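# Counter tips from the Sillow open day

Selamawit Kassa ran the kitchen demo at Sillow in August, and I wrote down what she told us about setting up a counter for a robot arm.

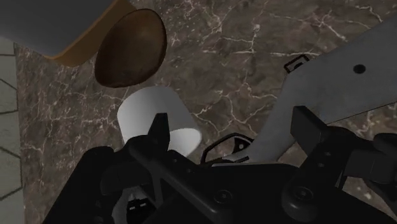
Most of it works for people too.

- Leave a hand's width between a cup and anything next to it. Grippers need the room and so do elbows.
- Wipe marble with a damp cloth and mild dish soap. No vinegar or lemon, which etch the stone.
- Dry the counter before you set cups down.
- Keep round foods like potatoes in a shallow bowl if you aren't using them yet.
- Pick one spot for cups and stick to it.

The demo repeats at 7 in the evening, room 101. Parking is behind the building.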